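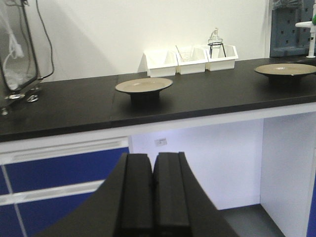

Dagim Habte
9 octobre

Bonjour à tous,

Je réponds sur la liste et pas en privé, vu que trois personnes m'ont déjà écrit pour la même chose avec des mots différents, et qu'une quatrième m'a demandé si le planificateur était « en grève ». Il ne l'est pas. Il travaille même beaucoup.

Shahzad Tarar a écrit :

> Depuis la mise à jour de Mengal, le bras du poste paillasse refuse à peu
> près une approche sur deux vers les coupelles. Toujours le même message :
> « no valid IK for pregrasp », puis il se remet en attente, doigts presque
> fermés, face au bord du plan de travail. Si je relance sans rien toucher,
> ça passe parfois. J'ai vérifié la calibration main-œil, elle n'a pas bougé
> depuis mai. J'ai aussi remis l'ancien URDF, pour voir. Pareil.
>
> Deux questions :
> 1) est-ce que c'est la perception ou la planification ?
> 2) est-ce que je peux revenir à la version d'avant sans casser Stelden ?
>
> Shahzad

Pour la 1 : les deux, évidemment, sinon ce serait trop simple.

J'ai rejoué ton bag avec les nuages de points enregistrés. Le segmenteur détecte bien les deux coupelles, celle du milieu et celle du fond à droite. Le souci vient de ce qu'il en fait. Dans Mengal, l'ajustement de primitive part maintenant du principe qu'un objet posé sur un plan touche ce plan par toute sa base. Or nos coupelles ont un plateau large et clair sur un pied sombre et plus étroit, et ce pied est posé sur un plan de travail presque noir. Le capteur ne rend quasiment rien sur le pied. Mengal voit donc un disque qui flotte, trouve ça inconvenant, et prolonge le disque jusqu'à la paillasse. On obtient un gros cylindre plein, du diamètre du plateau, que la pince n'a aucune chance d'ouvrir assez pour saisir.

Le planificateur, lui, reçoit un cylindre impossible et cherche quand même. Il tire 30 poses de pré-saisie sur le pourtour, en rejette la majorité pour ouverture insuffisante, puis essaie de saisir le bord par le dessus. Là, il rencontre les bacs blancs du fond, qui sont chargés dans la scène de collision sous forme de boîtes fermées. Le petit flacon sur son trépied dépasse du bac de droite, la spatule (enfin, la tige claire, je ne sais plus ce qu'on y met) dépasse de celui du milieu, et la boîte englobante monte en conséquence. Avec la marge par défaut, ça nous fait un joli mur le long du fond. Je passe sur l'enceinte vitrée à gauche, dont le modèle de collision a été dessiné par quelqu'un de très prudent, je crois bien que c'était moi.

Et quand ça passe à la relance, c'est le tirage aléatoire. La graine n'est plus fixée depuis la mise à jour. Une ligne du journal des modifications le dit, sous la rubrique « divers ».

Ce que j'ai changé sur la branche areck-pied :

- dans la config du segmenteur, extend_to_support passe à false pour la classe coupelle. La classe garde sa primitive composée (disque + pied), qu'on avait déjà du temps de l'ancienne version et que la migration a consciencieusement ignorée ;
- les trois bacs sont chargés comme maillages ouverts, et ce qui dépasse est traité à part, avec sa propre marge ;
- la marge de collision descend à 4 mm pour les doigts seulement. Le corps de la pince garde l'ancienne valeur, parce qu'il est large d'épaules et que j'aime bien ce bord de paillasse ;
- la graine est fixée en mode rejeu et libre en exploitation ;
- le message d'erreur indique enfin pourquoi les candidats sont rejetés, par catégorie. « no valid IK » recouvrait jusqu'ici l'ouverture, la collision, les limites articulaires et, dans un cas, un fichier manquant.

Résultat en rejeu : 1260 requêtes tirées de tes enregistrements, 20 échecs. J'ai regardé les échecs un par un, ils concernent tous la coupelle du fond à droite, quand la vue poignet n'en attrape qu'une partie. Le disque est alors ajusté sur un arc trop court et le centre part se promener du côté du robinet. Pour ceux-là je ne veux pas bricoler un seuil de plus. La bonne réponse est de demander une deuxième vue avant de planifier, ce que Stisby sait faire, à condition de lui passer la covariance du centre. On ne la lui passe pas. On la calcule, on l'écrit dans le log, et on la jette.

Attention, c'est du rejeu. Je n'ai rien fait tourner sur le bras. La dynamique de fermeture, le contact, tout cela reste à voir sur place, et je préférerais que le premier essai se fasse en vitesse réduite, avec la main de quelqu'un près de l'arrêt.

Pour la 2 : non, ne reviens pas en arrière. Stelden lit déjà le nouveau format de scène et a réécrit son cache au premier démarrage. Il accepterait l'ancienne version sans un mot et placerait tous les objets dans le repère de la base au lieu de celui de la paillasse. Je l'ai fait une fois sur le simulateur. Le bras a saisi avec beaucoup d'assurance un point situé à l'intérieur du placard.

Si tu tiens à comparer, il faut vider le cache, relancer Stelden avec --no-migrate et travailler sur une copie de la config. La procédure est dans le README de la branche, section « si vraiment ».

Reste une question ouverte pour la liste : est-ce que quelqu'un dépend de la valeur par défaut de extend_to_support pour d'autres objets que les coupelles ? J'aimerais la mettre à false partout, mais je soupçonne les flacons d'y tenir. Sans réponse je ne touche qu'à la classe coupelle, et je fusionne dès que Shahzad a fait ses essais sur le bras.

Shahzad, il me faudrait aussi le fichier de calibration de mai, celui du dépôt est vide.

Dagim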